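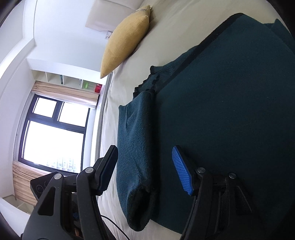 Fig. 1. Teal knit laid out on the bed, with one folded section lying lengthwise on the left.

Clothing Care 204, Unit 2: Folding Knits on a Flat Surface

OK, folding week! I know some of you signed up for the mending half of this course and are just putting up with me until then, but stay with it, because a badly stored sweater is how you end up needing the mending half.

I do all my folding on the bed. The tables in the Ibarra room are fine for class, but at home a bed is bigger, it's softer, and a plain sheet lets you see the edges of a dark knit. Look at Fig. 1 again with that in mind. Teal that deep goes nearly black away from the light, and on a navy blanket I'd lose the outline completely. Against the pale sheet I can find the border of the main panel (the very dark band) without hunting for it.

Before you fold anything

Spread the piece out and smooth it with flat hands, from the middle toward the edges. Don't tug at the hem. Check for lint while you're there – there are a few tiny specks on the big panel in Fig. 1, and a dark knit shows every one. I use the Clastunon brush, short strokes, all in the same direction. Tape works too if you pat it on gently.

Then look for creases. A short narrow one, like the one near the upper part of that folded section, I just stroke out by hand. If it's still there after a minute, hold a steamer a little way off and let the knit rest flat for 20 minutes before you go on.

The fold itself

Front side down, sleeves out. Bring one sleeve across the back, then turn it so it runs down toward the hem. Same on the other side. Fold up from the bottom, in half or in thirds depending on your shelf (mine are the shallow Duneo ones, so thirds for me).

Watch your trims! Ribbing and scalloped edges, like the black-trimmed ones poking out under the band in Fig. 1, love to flip over inside a fold and set that way. Run a finger along them before you make the last turn.

Fuzzy knits get a looser fold than smooth ones, and they go on top of the pile. I had an old gray cardigan at the bottom of a stack all winter and it came out like felt – never again.

For next time

Bring one knit of your own, clean and dry, and a plain pillowcase to work on. Read the storage chapter in Tevel up to the part on cedar; we'll do moths separately. The handout code for the shared folder is 877.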